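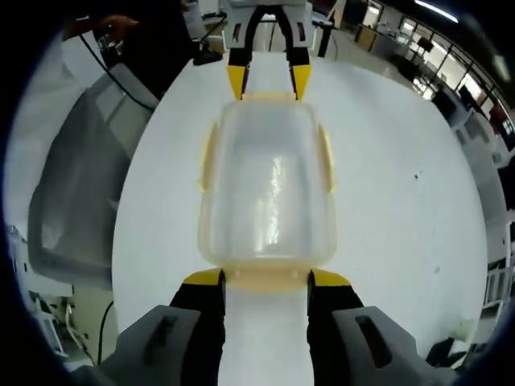
# Brurell brings back its frosted food box — new latches, same size

FOR RELEASE THURSDAY

Nenness — Brurell, the kitchen storage maker, is putting its rectangular food container back on shelves this November. Customers asked. A lot. Roughly 400 emails since the old one was dropped, most of them wanting the same thing: a plain box that stacks and a lid that stays put.

What's the same: rounded corners, frosted see-through plastic, cream rim. You can tell soup from rice without opening it. Fits the same fridge shelf as before.

What's new: the latch tabs on the long sides. Pale yellow, stick out enough to get a thumb under. The old ones were too tight, we heard that plenty. Lids from the earlier box will fit, but wont lock on the new tabs.

First run is 3,000 boxes. Sold in sets of 4, lids included. Single boxes to follow if the first run goes well — no date on that yet.

Where to get it: the Greltorell kitchen shops, and the Tănase market hall counter on weekends. Limit of 2 sets per customer at the counter while stock is short.

Care: top rack of the dishwasher or a sink of warm water. Lid off before microwaving. Not for the oven. Tomato sauce will stain it over time, same as any box of this kind, so rinse it soon after emptying.

Old boxes with broken latches can be droped off at any Greltorell shop for recycling. Please wash them first.

Stores wanting to stock the box should write to the Brurell trade desk at the Nenness office. Samples on request, one per store. Price list goes out with the samples.

— Brurell press office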